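Prerari hand-held gripper: finger pad fault FAQ

Last week we wrote to everyone who has a Prerari hand-held gripper on loan or on order. These are the questions that have come back most often, with the answers as they stand now.

What is the fault?

On some units the rubbery finger pads do not open all the way after a firm grip. The fingers stay partly closed while the position reading says they are fully open. The operator lets go of the trigger, the software logs a release, and the object is still held.

Is it a safety problem?

It can be. The first report came from Stova in June, when an operator reached in to free a stuck cup and the fingers closed on her fingertip. She had a bruise and went back to work the same day. We treat it as a safety matter because the reading was wrong, and people had been relying on it to decide when to put a hand near the pads.

Which units are affected?

Serial numbers 76 through 105. Earlier units use a different return spring and have not shown the fault. The serial number is on the underside of the handle.

What causes it?

The return spring in the affected batch is weaker than the one we specified. It moves the fingers when they are unloaded, but it can stall once the pads have been squeezed hard against something. The position sensor sits on the motor side, so it does not notice.

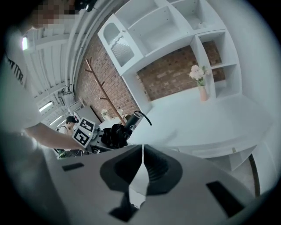

BUTKIENĖ TEST ROOM, July 31, 2023

Checks on returned grippers are being done here with the marker cards up, so that finger position can be compared with something other than the gripper's own sensor. Jurgita Rimkutė is running them. Results go to each borrower by email as their unit is finished.

Can I keep using my gripper in the meantime?

If it is in the affected range, no. Switch it off, unplug it and put a note on it so a coworker doesn't pick it up. If you are outside the range you can carry on as usual.

My gripper is stuck closed on something. What do I do?

Cut the power first and wait about 5 seconds. Then push the pads apart with the flat plastic tool from the case. Do not use your fingers, and do not use a screwdriver — it tears the rubber.

Will a software update fix it?

No. The Evitz update adds a warning when the motor current looks wrong after a release, and you should install it, but it does not replace the spring.

How long does the repair take?

Plan on seven working days from the time we receive the unit. We pay shipping both ways.

Is the data I recorded still good?

The video is fine. Treat the finger position values with caution, especially around releases. Zane Mockus has a short script that flags releases where the object keeps moving with the gripper. Write to support and he will send it to you.

Who do I tell about an injury or a near miss?

Use the incident form on the support page, even for something small. Include the serial number and what was being held at the time.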